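Stustetti Pesgate Carpet Plank
Item 3772
Color: Two-Tone Gray
$151 per box

Carpet for people who wanted a wood floor and then met the neighbors downstairs

Pesgate is a soft floor with the looks of a hard one. Short planks of light and darker gray are laid in a staggered pattern, so from the doorway the room says "wood" and from the desk chair it says "carpet, obviously." We have never had a customer fooled for longer than it takes to walk in. They buy it anyway, mostly for offices, workrooms, back rooms and the kind of spare bedroom that has a printer in it.

The gray is a working gray. It doesn't hide everything, and we'd be wary of a carpet that claimed to. Crumbs and paper clips melt into the pattern quite well. A black cable lying across it is going to look like a black cable, and anything red you drop will announce itself from the far wall. We count this as a feature, having once spent an afternoon looking for a gray screw.

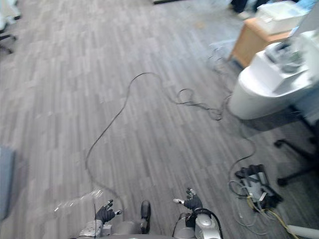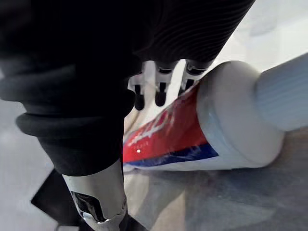 What you get in the box

Each box holds 34 planks, packed flat, light and dark together in the same box. Don't sort them into two piles. Everybody wants to sort them into two piles. Pull them out as they come, put them down staggered, and if three dark ones turn up side by side, swap one and carry on. It looks better when you aren't trying very hard, and it goes faster too.

Spares are worth having. Keep one extra box for a normal room and store it flat, somewhere you will remember. Color can shift a little between production runs, so a plank bought later may sit next to its older cousins looking slightly too pleased with itself.

Laying it

The floor underneath should be clean, dry and level. Pesgate will follow whatever is under it, including the lump you decided to ignore. Start from the middle of the room and work out toward the walls. Cut from the back with a sharp knife and a metal ruler, and change the blade before you think you need to.

Tackifier goes on the subfloor in a thin coat. Let it turn clear, then press the planks down by hand. It holds them still without gluing them there forever, so a single plank can be lifted and replaced if something terrible happens to it. You can also lift one to look underneath, though there's seldom much to see.

Heavy furniture goes back last. Lift it, or slide it over a board. Dragging a filing cabinet across new carpet is a good way to find out how well you pressed down the edges.

Living with it

Vacuum as often as the room deserves. A plain suction head is fine, and so is a brush head on a gentle setting. Pick up cables first, particularly thin ones, which a brush head will eat like spaghetti.

For spills, blot. Don't rub. Lukewarm water and a white cloth take care of coffee, tea and most lunches. Toothpaste should be scraped up with the edge of a spoon, then dabbed with plain water until it stops foaming, and you'll be surprised how long that takes. Ink is a matter of speed and luck. If you have neither, see the note on spare boxes.

Rolling chairs are fine with soft casters. Hard casters will flatten a track between the desk and wherever the snacks are kept.

Where we'd use something else

Kitchens, bathrooms, entryways that open straight onto mud. If you want a border or a change of color at a doorway, the Nyitrai edge trim fits the same thickness and comes in black and in a gray that is close to this one without being this one. For stairs, look at our Marville range, which is sold by the roll and made to bend.

From a buyer

"I did our office over one long evening and had four planks left at the end, which my husband says is skill and I say is arithmetic. It's quieter. The chairs no longer sound like trains. I laid one of them the wrong way around near the window and I see it every morning." Piroska Tóth

Ordering

Sold by the full box only. Measure the room at its widest points, add a tenth for cuts, and round up. Samples are a single plank each, one light or one dark, and you should ask for both, as the light one alone will give you entirely the wrong idea. Unopened boxes can come back within 4 weeks. Opened boxes are yours, and so is the cat that has moved into one.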